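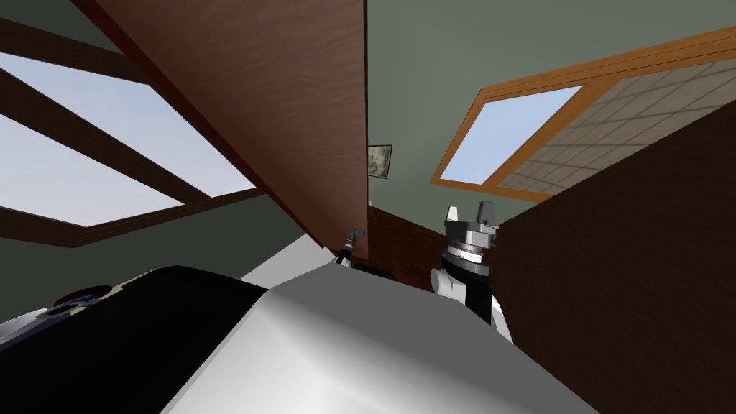 Pulon two-arm model in the Flerkus room, Nundura simulator

Pulon sim: park pose and gripper zero after re-import
Simulation board - 6 replies

ridgeline_k
October 31, 2021
I re-imported the Pulon model into Nundura because the old file had the wrong wrist masses. Arms load fine. The trouble is the right gripper. I command it closed, the joint readout says closed, and there is still a gap between the fingers. Left one closes all the way. Both use the same gripper file, same gains, same force limit of 200.

I have reset to the park pose 11 times and it comes back the same each time. Timestep hasn't been touched. What should I look at first?

oddbolt
Finger joint zero. When you re-import, Nundura takes whatever position the fingers were saved in and calls that zero. If the right one was saved partly open, your closed command stops there. Open the right gripper file by itself, drive both fingers until the pads meet, set zero, save, then attach it to the arm again.

ridgeline_k
They are the same file though. If zero was off, wouldn't the left be off too?

oddbolt
Only if both are linked to it. Check the import options. There is a box for making a local copy per arm and I think it defaults to on. 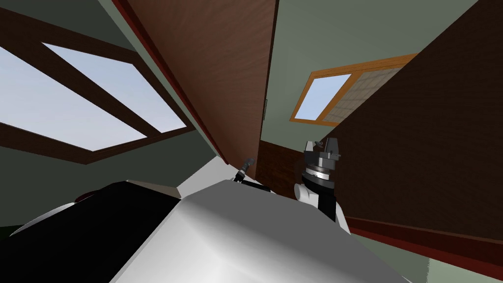
mica_shim
Moderator, Simulation board

oddbolt is right about the local copy. The box is on by default and that trips people up every time the importer gets an update.

I would do it in a different order, though. Don't take the gripper off the arm. When you attach it again you also have to redo the wrist offset, and that is easy to get wrong by a few degrees. Leave both arms in park with the grippers up, like in my setup, and set the zero in place:

Turn off gravity for the finger joints only.
Set finger stiffness to 2,000 so they don't sag while you work.
Drive the right fingers together slowly until contact shows on both pads.
Write that position as zero in the local copy.
Put stiffness and gravity back, then open and close a few times.

If only one pad reports contact, stop there. The fingers aren't centered, and a new zero will just hide it.

oddbolt
I don't agree about doing it on the arm. With stiffness that high you can push the wrist joint off its target and not notice. I've had it happen. On the bench file there is nothing else to move.

mica_shim
Lock the wrist first then. I should have put that in the list. With the wrist locked I don't see it move.

ridgeline_k
OK, found it. The local copy box was on. The right copy had a lower limit on the finger joint that the left one didn't, at line 322 of the file. I took the limit out and set zero on the arm with the wrist locked. Both pads reported contact, so I think it's centered.

One more thing. I changed park so the grippers sit open. Before, they were parked closed and every run began with an opening move. View from the wrist with the new park:

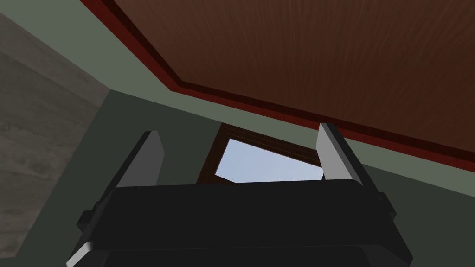 Myklebust
I would park closed and keep the opening move. That move is your check. If a finger limit is wrong, you see it in the first second of the run and not halfway through a grasp. Parking open would have hidden the fault you just fixed, at least until something tried to grip.

ridgeline_k
Fair point, but it costs time on every reset and I do a lot of resets. I could run a full open and close once when the scene loads and leave it open after that.

Myklebust
That works if the load script stops on a bad reading. Mine only printed a warning for months and I never read it. Compare the two finger positions at both ends of travel and quit if they differ.

oddbolt
Also turn off the local copy box before the next import, or you'll be editing two files again.

ridgeline_k
Already off. Right arm now points to the left arm's gripper file and I deleted the copy. I'll post the load script once I've cleaned it up.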